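Posted June 7, 2019

The bathroom shelf question, again

We've been in the house at Nikstead for 4 years now, and in all that time the bathroom has had nowhere to put anything down. My mother's old place in Irkport had a deep tiled ledge running along the bath, and I never gave it a thought as a child, but oh, how I miss it! You could have kept a whole winter's worth of shampoo on that ledge and still had room for a radio and a cup of tea.

So I've been measuring. The gap beside the door is 73 centimetres, which sounds generous until you open the door (I did this with a shelf in my arms, and I don't recommend it). Yaw thinks we should go up the wall and have one tall narrow cupboard, with towels at the bottom and medicines at the top. I rather like the look of open shelves, but then I'm not the one who does the dusting, as he points out quite often.

Rukhsana came round on Sunday and said to stop buying baskets, and she's right, I have three and they're all full of other, smaller baskets. I've promised to do nothing until August, when my brother is over and can bring his good drill, and in the meantime everything just goes wherever there's a flat surface.
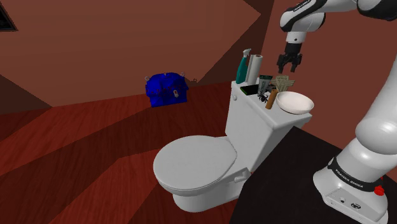 Selorm Korletey
Go for the tall cupboard, but get one with doors! We had open shelves for years and everything on them went sticky from the steam. And do check for pipes before your brother starts drilling.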